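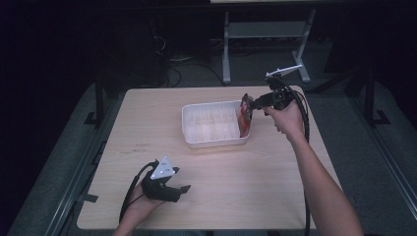 ILTBY — The state's plan to bring lapsed anglers back to the water cleared its last hurdle in the Senate in February 2026, and its backers are already talking as if the fish are in the cooler. Anyone who bought a license the last time Iltby promised a fishing comeback may want to read the bill first.

The measure, carried by Sen. Ctibor Vrabec, would replace the calendar-year license with one good for 12 months from the day of purchase. It would also cut the resident fee from $60 to $40 for a trial period and set aside money for stocking Lake Abugri and the lower Ekus River. The vote was lopsided, with 14 senators opposed.

"People stopped fishing when it got too expensive and too complicated," Vrabec told reporters after the vote. "We are fixing both."

Maybe. The 12-month license is a sensible change and a long overdue one. Under the current rules a person who buys in May pays the same as a person who buys in January and gets four fewer months for it. Bait shop owners have complained about that for years.

The fee cut is harder to judge. The bill's own fiscal note says the lower price "is expected to be offset by increased participation," and then gives no estimate of how many new anglers that would take. Some simple math helps. A drop from $60 to $40 means the state has to sell three licenses for every two it sells now, just to stay even. Nothing in the committee record shows that any state agency believes that will happen. Asked about it, Vrabec said the number was "a goal, and a good one."

If sales fall short, the loss lands on the same account that pays for hatcheries, game wardens and boat ramps. The Senate version has no backstop. An amendment that would have restored the old fee if revenue dropped for two years in a row was withdrawn without a vote.

Then there is the stocking money. Abugri is a big, shallow lake that gets warm early, and trout put there in spring have a poor record of lasting into late summer. The bill doesn't say which species would be stocked, or when, or how anyone would measure the results. It leaves all of that to a plan the wildlife department must write after the law takes effect. The Ekus has a different problem. Long stretches of the lower river can only be reached across private land, and more fish won't help a family that can't get to the bank. The bill says nothing on access.

Supporters have leaned heavily on history. Several floor speeches mentioned the state's first fishing law, passed in 1848, and the right of ordinary people to take fish from public water. That law had no license fee at all, a point that did not come up.

Online sales would be handled by Zundness, the company that already runs campground bookings for the state parks. Its contract would be extended to cover fishing licenses, with a service charge added to each sale. The amount is not in the bill. Campers who have dealt with the booking site on a holiday weekend will have their own opinion on whether this makes anything less complicated, and a service charge of even a few dollars would eat into the savings that are supposed to draw people back.

Opponents were mostly from river districts and mostly brief. One called the bill "a coupon with a press release." Others said they liked the new license but wanted the fee left alone until the department could show its numbers.

The bill now moves to the House, where a hearing has not been scheduled. If it passes unchanged, the new licenses would go on sale in May. The department's stocking plan would be due after that — well past the point when this year's trout would need to be in the water.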